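Lulleo Plaster Casting Kit: review after a winter of use

Filed under: craft supplies, casting

I bought the Lulleo kit at the start of winter to make small geometric pieces for the house: bookends, a doorstop, a few candle holders and a tray for keys. I had done a bit of plaster casting at school and nothing after that. I paid full price at Haldane in Edotport and have now been through the original bag of powder and two refills. 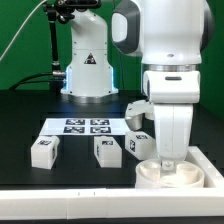
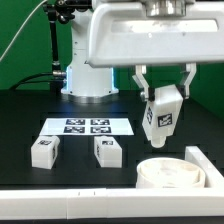 Round white container with two short cups in it (first photo); white rectangular block (second photo).

What's in the box

The kit comes with one bag of casting plaster, 9 silicone moulds, a flexible mixing bowl, a plastic spatula, a measuring jug, a sheet of fine sandpaper and a small tub of sealer. There is an instruction booklet as well, and a card with a link to videos. I watched one of the videos and didn't bother with the rest.

The moulds are a cube, a longer block, a half sphere, a shallow dish, two cups, a hexagon, a cone and a letter-shaped thing that I think is meant to be an ampersand. I have never got a clean ampersand out of it. The thin parts snap every time, and I gave up in July.

The box says the bag will fill every mould once. It did, with a little left over, but only after I stopped trusting the measuring jug.

The jug

This is my main complaint, so I'll get it out of the way. The jug has two scales printed on it, one for water and one for powder, and the powder scale is no use. Plaster packs down in the bag during shipping. If you scoop it straight from the bag you get much more in the jug than if you fluff it up first. My first mix was stiff before I had finished stirring and I had to chip it out of the bowl. The second was so thin it took until the next morning to firm up.

Buy or borrow a kitchen scale and ignore the powder markings. I worked out my own amounts for the larger moulds and wrote them inside the lid of the box with a marker. The long block and the doorstop mould I bought separately, poured together, take 1,218 grams of powder. If I do the dish at the same time it goes up to 1,607. Those are my numbers for my moulds with the Lulleo powder, so don't apply them to another brand.

Mixing and pouring

Powder goes into water, never the other way round. The booklet does say this, but it is on the back page under storage advice. Sprinkle it in slowly, let it sit until the dry islands on top have soaked through, then stir gently with the spatula along the bottom of the bowl. Fast stirring puts air in, and air is what leaves the little pits on the surface.

The bowl is the best thing in the kit. Leftover plaster goes hard in it, you squeeze the sides, and it all drops out in pieces into the bin. Do not rinse it in the sink. I keep a bucket of water by the laundry door for the spatula and my hands, let the sludge settle overnight, tip the clear water on the garden path and scrape the rest into the rubbish.

Working time is decent. On a cold morning I have plenty of time to fill the moulds, tap them on the bench and scrape the backs level. In a warm kitchen it is tighter. If you are doing several pieces I'd mix two smaller batches.

Wear a dust mask when you open the bag. There isn't one in the kit and there should be.

The moulds

Mostly good. The cube and the block have thick walls and stay square when full. The two cups are made with a plug that hangs in the centre of the mould from a crossbar, and you have to check it is sitting straight or you end up with one wall thicker than the other. Mine were lopsided the first time. They still hold a tealight.

The dish mould is too floppy. If you lift it after pouring, the base sags and the casting ends up with a belly on it. Put it on a piece of scrap board before you pour, and move the board if you need to move anything. A stiffer ring around the rim would fix this and can't cost much.

After plenty of pours the cube mould has started to go dull on the inside and the castings come out with less sheen than the early ones. I don't mind, as I sand everything anyway. If you want that glassy finish, expect to replace moulds eventually. Haldane sells the square ones singly but not the cups.

Drying

The booklet says pieces can be handled after an hour, which matches what I found, and that they can be sealed after a day, which does not. In the middle of winter in Edotport, with washing on the rack in the same room, a day is nowhere near long enough. I sealed the first doorstop too early and the coating went cloudy and then peeled at one corner. Now I leave thick pieces on a wire cake rack for a week, turning them when I remember. They feel cold against your cheek while there is still water in them. When they stop feeling cold they are ready.

Sanding

The supplied sheet lasts for two or three pieces and then clogs. Hardware shop wet-and-dry paper is better value. I lay it flat on the table and rub the casting over it, which keeps the faces flat and the edges reasonably sharp. Corners chip easily in the first few days, so wait before you get fussy about them.

Sealer

Fine for ornaments. It goes on milky and dries clear with a slight satin finish. It is not food safe and the label says so. It also isn't much good against standing water: the dish I use beside the bathroom basin has gone soft underneath and will need replacing. For keys and coins it has held up well.

Compared with the Piltham set

Zinhle Mkhize from my Saturday craft group has the Piltham set and let me use it for a few weekends. It costs more and comes with 4 moulds, all larger. The powder is finer and whiter, and the surface straight out of the mould is smoother than anything I've had from Lulleo. It also sets faster, which I found stressful. The Piltham bowl is rigid and a pain to clean.

If I were making things to sell I would probably use Piltham powder in the Lulleo moulds. For gifts and bits around the house I can't justify the price.

Refills

Refill bags are easy to get and the quality has been the same each time. Store them off the floor in a tub with a proper lid. I left half a bag in the garage with the top folded over and it had gone lumpy by the following month. Lumpy powder can be sieved but it never sets as hard.

Good: flexible bowl, square moulds, long enough working time, refills easy to find.
Not so good: measuring jug, dish mould, optimistic drying times, no mask.

I'd buy it again, with a scale. Three and a half stars.

Next up is the Lulleo pigment pack, which I've ordered in the terracotta and the grey. I'll add a note to this page once I've tried both.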